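Stekik Club Manager — support log
Subject: Player availability not updating after injury status change
Customer: Skestholm FC
Raised by: Kerttu Toivonen, club secretary
Assigned to: Carleen Whitelaw
Priority: 2
Status: Monitoring

28th December, 09:14 — Kerttu Toivonen
Our left back was marked "Injured — hamstring" by the physio on Monday. He still shows as "Available" on the team sheet for the Tundton match. The medical page has the right status. Refreshing the team sheet makes no difference. The coach sees the same on his tablet.

09:40 — Carleen Whitelaw
Thanks, I can see the mismatch. Please confirm whether the status was entered in the browser or in the phone app, and whether other players are affected. Please don't re-enter the injury for now, as it creates a second record with its own return date.

10:05 — Kerttu Toivonen
Phone app, at the training ground. Two players are affected, the left back and a reserve goalkeeper with a wrist sprain. Both were entered by Naima Ouali, our physio. Injuries I enter myself in the browser go through to the team sheet straight away.

10:32 — Carleen Whitelaw
Both records reached the medical table. Neither has a matching entry in the availability table. The sync job for your club stopped on Sunday night and has logged the same error since:

availability_sync: write refused, squad lock held by user 300

User 300 is the account of Helmi Koivisto, assistant coach. Browser entries write to the availability table directly and do not use the sync job, so those were not held up.

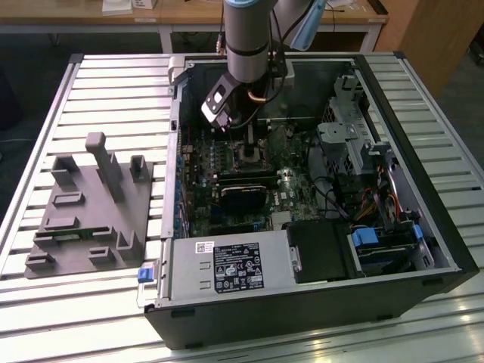 A squad lock is set when somebody opens the team sheet for editing and is released when they save or close it. The lock on your squad has no end time, so the session was never closed properly. I asked Helmi by phone which device was used. It was the desktop in the club office, which shut down during editing and has not been started since. Nothing on that machine needs changing for this ticket. The lock is held on our server and I can clear it from here.

11:10 — Carleen Whitelaw
Lock cleared. Sync job restarted by hand. It processed 20 waiting records, including both injuries. Please check the team sheet.

11:26 — Kerttu Toivonen
Both now show as "Out". One remaining problem: the left back's return date is blank on the team sheet. Naima put in three weeks.

11:51 — Ilari Lindqvist (second line)
Known fault in app version 4. A return given in weeks is stored as text and dropped by the sync. A return given as a calendar date is kept. Workaround: open the record in the browser, choose the date, save. Fault passed to the app team.

12:08 — Kerttu Toivonen
Done, the date shows. Naima will use calendar dates until the app is fixed.

12:15 — Carleen Whitelaw
Locks for Skestholm now expire after two hours. Leaving the ticket open until the team sheet has been published for the Tundton match.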